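Ondico Community Radio
Progress report to the Zirnis Fund, second reporting period
April 4, 2021

You asked for two pages and no adjectives. We have managed the first.

When the grant began, the station was on the air 20 hours a week, most of them repeats of other hours. The plan was to add a daily local news half hour, replace the mixing desk, and bring in enough small monthly donors that we would not be writing to you with quite this much affection every spring.

The news half hour has gone out every weekday since February. It runs at six in the evening and again at seven the next morning, for people who like their road closures slightly stale. The most popular item by a wide margin is the ferry timetable, read aloud, slowly. We had budgeted for investigative reporting and still intend to do some.
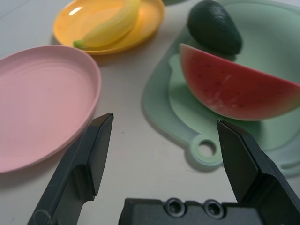 The mixing desk is a less happy story. The Prulta unit we ordered arrived with a power supply meant for another continent, and the replacement went to a different station, which kept it for two weeks and sent us a nice card. It is now installed. Channel 2 hums when the kettle is on, so the presenters have agreed to drink tea only during music. The old desk has been stripped for parts and its faders live in a drawer.

On donations, the target for this period was 401 monthly donors, a number we arrived at by dividing the electricity and transmitter bills by the price of a sandwich. We now have 539. We would love to credit the appeal we spent January writing, but most of the new sign-ups came in the three days after the transmitter failed and the town had to do without us. We have been advised not to repeat this on purpose.

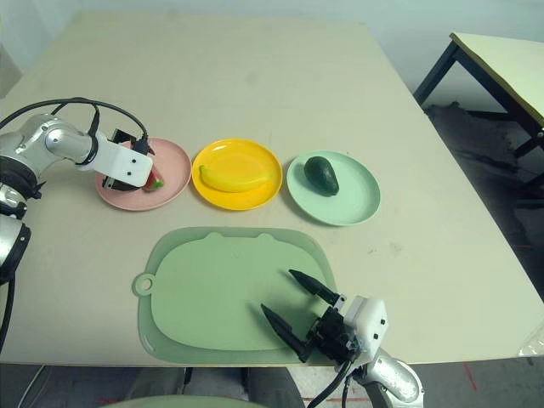
Spending is close to plan. Equipment came in over, mainly freight, and training came in under, as the first two workshops moved online and the sandwiches were canceled. With your permission we would like to shift the difference into mast repairs. The rigger from Kubíček has looked at the upper bracket and used a word we have left out of the attached quote.

Still to do before the next report: the second round of presenter training, a proper archive for the news programs (they are on a laptop, and the laptop is on a shelf), and the evening phone-in, which needs a second phone.

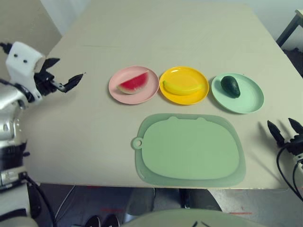
Toy banana on the yellow plate, toy avocado on the green.

The full accounts and the mast quote are attached. Questions can go to the station office, preferably not at six.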